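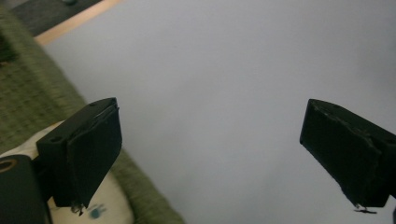

Floarea Pascu writes that her kids' game server keeps dropping everybody right when dinner is in the oven, and could it possibly be the closet she keeps it in? Yes, Floarea, it could! Mine did the same thing for a whole summer. So this page is going to be all the stuff I've picked up from running a little block-building server out of our house, for family and a few friends from the old Platesance forum.

Heat first. An old desktop in a closed closet will cook itself. I had ours on the top shelf over the winter coats and by June it was shutting down every afternoon at 3. I moved it to the floor, took the door off (my husband is still not over that) and it's been fine. If you can't take the door off, prop it open a few inches and don't set anything on top of the case. That includes board games. I know it's a flat surface and it's calling to you.

Dust. Turn the thing off, unplug it, carry it outside and use short puffs of canned air. Hold the fan blades still with a finger while you do it so they don't spin like crazy. I do ours when I change the furnace filter, and that way I don't need another reminder on the phone. A clean soft paintbrush gets the crud out of the front grille better than the air does. If you have a long-haired cat, double everything I just said.

Use a wire if you can. We ran a flat network cable under the hallway runner and up behind the bookcase, and the lag complaints pretty much stopped overnight. Tape it down at the doorways. The people playing can be on Wi-Fi, that's okay, but the server itself really wants to be plugged in.

Label both ends of every cord. Masking tape folded over into a little flag, pen, finished. I once pulled the plug on the server while trying to vacuum, with five people in the middle of fighting the dragon, and I heard about it for a month.

Backups!! I keep a folder for each world, and the name has the world and the in-game day in it, so our main one right now is "Enache 2137" and the one before it is "Enache 1358" from back when the harbor was still just a dirt hole. One copy stays on the server, one on a thumb drive in the kitchen junk drawer. Stop the server before you copy, or at least make sure it's done saving. I have a copy that I made while it was running and there's a perfectly square chunk missing from my nephew's castle. And open one of your backups once in a while to see that it loads, on a different computer if you've got one.

While we're on thumb drives, put them in a pill organizer. The cheap kind with the flip lids. Best dollar I ever spent on this hobby.

Kamlesh Rathore asked how we handle the kids' logins. Index cards in a recipe box, one per kid, with the player name, the server address and whatever rules we agreed on. Passwords don't go on the cards, those are in a notebook upstairs. The recipe box lives next to the toaster and I haven't been yelled for from the basement since.

A pre-set world border saves so much grief. Little kids will walk in one direction until bedtime and then cry that they can't find home. Ours started tiny and I make it bigger whenever somebody finishes a project. You'll also have a smaller world file to back up, which is nice if your drives are as old as mine.

Restart it on a timer. We restart at 4 in the morning and there's a message in the chat ten minutes ahead for any night owls (hello, Safta Nedelcu). Before I set that up I was doing it by hand in my bathrobe.

Map on the fridge: print out the spawn area with coordinates for everybody's front door. I put mine in a sheet protector so we can write on it with dry erase. The portal to the ice village is at 37, 100 and I have written that down so many times that I could do it asleep.

A few odds and ends:

Felt furniture pads under the case take care of most of the humming.

Write the router's address on the bottom of the router. You'll want it when the internet's down and you can't look anything up.

Don't run the server and the dehumidifier off the same power strip. Give the computer its own outlet, with a surge protector.

Safta Munteanu uses an old dish rack to stand her kids' laptops in while they charge, and I'm stealing that.

Next time I want to get into moving a world to a new machine, since we're retiring ours in the fall and I've been putting it off. If you've done it and kept your player inventories, please tell me how you went about it.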